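Inicio Foros Proyectos Robótica educativa Buscar Entrar Registrarse

Proyecto de fin de curso: dos brazos ordenando macetas. ¿Merece la pena?

tornillo_flojo
Abro hilo porque en el centro estamos ya eligiendo proyecto y hay un grupo empeñado en Illusska, el del estante de plantas. Para quien no lo conozca: dos brazos sobre un raíl, una estantería pequeña y varias macetas que hay que pasar de un nivel a otro sin tirar nada. El alumnado teleopera, graba y luego entrena. Llevo desde febrero leyendo memorias de equipos que lo han hecho y todas dicen lo mismo, que salió fenomenal. No me lo creo. ¿Alguien que lo haya montado de verdad?

Cludside
Nosotros lo tuvimos el curso pasado. Sirve, pero depende de lo que quieras enseñar. Si quieres que aprendan control, no es tu proyecto, porque la cinemática viene hecha y casi ninguno abre esa parte del código. Si quieres que aprendan a recoger datos con paciencia, entonces sí.

rafa_encoder
"Recoger datos con paciencia". O sea, 200 demostraciones moviendo una maceta de flores. Perdona, pero eso para mí no es un proyecto de robótica, es una tarde de castigo.

Cludside
Fueron varias tardes y sí, se hicieron largas. También discutieron más sobre por qué fallaba un agarre que en todo el módulo de autómatas. Tú verás.

tornillo_flojo
¿Y el porcentaje de acierto? Porque ahí es donde las memorias se ponen poéticas.

Cludside
69 % en la evaluación final, con la maceta en posiciones que habíamos marcado nosotros. Moviéndola fuera de las marcas no lo medimos en serio.

rafa_encoder
Pues ese era el número interesante.

Mirta Quezada
Buenas. Llevo el grupo de este año y firmo con mi nombre, así que podéis protestar a gusto. Estoy bastante de acuerdo con Rafa en lo de las marcas. Lo primero que les he prohibido es poner la cinta en el suelo. Lo segundo, llamar "autónomo" a nada que tenga a un alumno con la mano en el botón de parada.

Somos 5 en el turno de tarde y usamos Stutura para etiquetar los episodios, que va lento y se cuelga al exportar. Del resto no me quejo demasiado. El estante de dos niveles me parece mejor ejercicio de lo que parece sobre el papel: arriba hay hojas por todas partes y la pinza tiene que entrar entre ellas, abajo el brazo tiene que llegar por delante.

rafa_encoder
¿Y por qué flores? Con cubos sabrías al menos si el fallo es de percepción o de agarre.

Mirta Quezada
Con cubos empezamos, y les salía tan bien que dejaron de mirar los registros. Las hojas se meten delante de la cámara de muñeca y la maceta tiene el borde ondulado y la pared acanalada, o sea que el sitio donde apoyas los dedos importa. Que sea buena idea para un primer curso ya es otra discusión. Yo todavía tengo dudas.

tornillo_flojo
¿Tienes fotos? Las de las memorias son todas del día de la entrega, con el póster detrás.

Mirta Quezada
Van dos, el puesto con los dos brazos y la vista desde la muñeca:
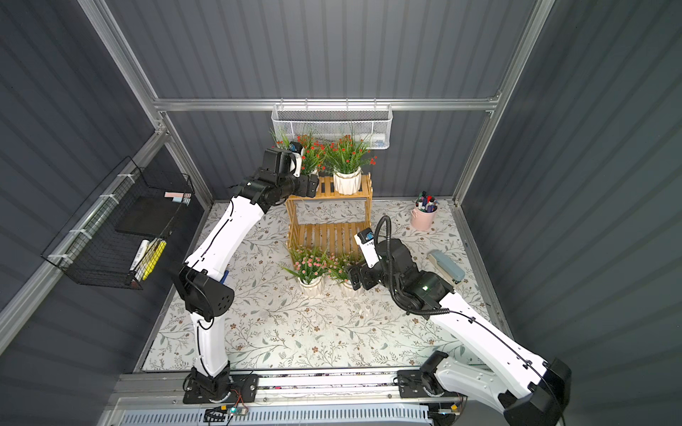
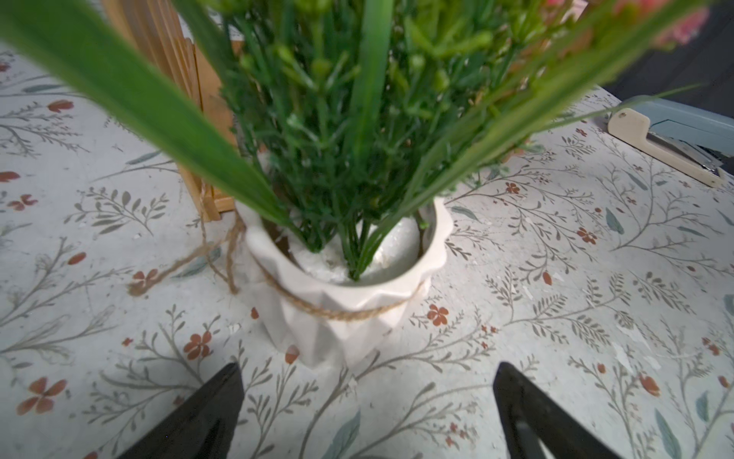 RE: Proyecto de fin de curso: dos brazos ordenando macetas

rafa_encoder
Vale, la segunda me interesa más que la primera. Esa hoja cruzada en la esquina, tan cerca y desenfocada, ¿la red la trata como ruido o se está aprendiendo "si veo verde arriba, estoy en sitio"? Porque apuesto por lo segundo. Y la superficie estampada tampoco ayuda, le estáis regalando referencias fijas.

Mirta Quezada
Es exactamente mi sospecha con el mantel. Illés, el alumno que lleva el entrenamiento, sostiene que con 4 fondos distintos se arregla. Yo le he dicho que lo demuestre con uno liso antes de pedirme tela.

Cludside
Nosotros no cambiamos el fondo nunca. Ahora me hacéis dudar del 69.

tornillo_flojo
Yo ya dudaba antes, sin ofender.

Otra cosa, Mirta: ¿los dos brazos cooperan en algo? Porque uno va a la balda de arriba y el otro anda por abajo. Si cada uno hace lo suyo, con uno bastaba y nos ahorramos medio presupuesto.

Mirta Quezada
De momento son dos tareas en el mismo raíl, lo reconozco. El traspaso de una maceta de un brazo al otro está en la planificación y no voy a prometer que llegue a la entrega.

rafa_encoder
Eso lo escribe todo el mundo en la planificación.

tornillo_flojo
Bueno, les diré que presenten propuesta con un solo brazo y que incluyan una prueba con fondo liso desde la primera semana. Si protestan, les paso el hilo. Mirta, cuando tengáis los resultados sin marcas ponlos aquí, aunque sean malos.

Mirta Quezada
Los pondré. Lo que no tengo es fecha.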